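Setting Up and Looking After the Fine Operation Cell

08/03/2023
By Noura Srour

The Vanville workshop operates three manipulation cells, and responsibility for the smallest of them passed to me in May. The notes that follow record how the cell is set up at the start of a run and how it is maintained between runs. They are published on this personal page with the agreement of my colleagues at Zesau, several of whom asked for a written account after the last change of duty.

The cell consists of one arm with a hand, a height-adjustable table, and a set of electrical parts that the arm is required to pick up, turn and put down. The parts are ordinary items from an electrical supplier. They have been selected for their range of shapes, from flat plates to boxes with some depth.

Setting the table

The table is set before anything is placed on it. Its height is stored in the control panel under the right side of the top, and the stored value is to be checked against a steel rule at both ends. In my first week the display and the rule differed by 3 mm, which was enough for the fingers to press a flat plate into the surface instead of closing on its edges. The table was returned to its lowest position, the panel was reset, and the two readings then agreed.

The feet are checked next. The floor in this part of the building is not perfectly level, and a table that rocks will pass a height check and still fail during a run. Homa Bagheri recommends pressing on each corner in turn with the flat of the hand - a simple test, and one that should not be omitted.

Placing the parts

Each part has a home position. The distribution box is placed in the center of the table. The cube block with the bored hole is placed near the front edge, to the right of the box. The faceplate and panel are kept together in the purple tray on the left, and the power strip is laid at the upper right with its cord coiled and its plug free on the tabletop. The strip is never connected to the supply while it is in use as a part. 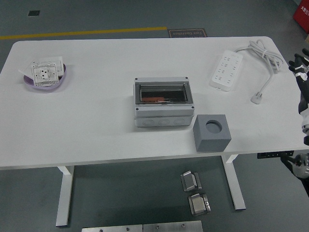
Checking the hand

The hand receives more attention than any other component of the cell. At the start of each shift the fingers are opened and closed at low speed with nothing between them, and the operator listens for clicking at the joints. The fingertips are wiped with a dry cloth. Solvents are not used, as an earlier set of tips hardened after repeated cleaning with alcohol.

The count of closing cycles is written in the log at the end of the day. The present set of tips was fitted at 2574 cycles and stood at 3602 when this entry was prepared. Our working limit is 700 cycles between inspections, and I must record that the most recent inspection was late. Nizar Qaisi found slight wear on one tip and no damage to the tendon beneath it. The tip has been kept in service and will be examined again at the next inspection.

Cable and base

The arm cable is inspected by hand along its full length once a week. Particular care is taken where it passes the lower joint, where the outer jacket was found rubbed in May and was covered with a spiral sleeve. The base bolts are tightened to the value given on the card supplied by Karam, and each bolt is marked with a paint pen afterward - a broken line of paint shows at a glance that a bolt has moved.

Siham Zein is preparing a revised log sheet with a separate column for the fingertips. It will replace the current sheet once the remaining copies have been used.

3 comments

Noura Boutros
Thank you for setting this out. Does the height check need to be repeated if the table has not been moved overnight?

Noura Srour
Yes. It is repeated at the start of every run, whether or not the table has been moved.

T. at Sindham
We had the same trouble with alcohol on the tips. A dry cloth works well here too.

Contact | Copyright 2023 Noura Srour | Back to top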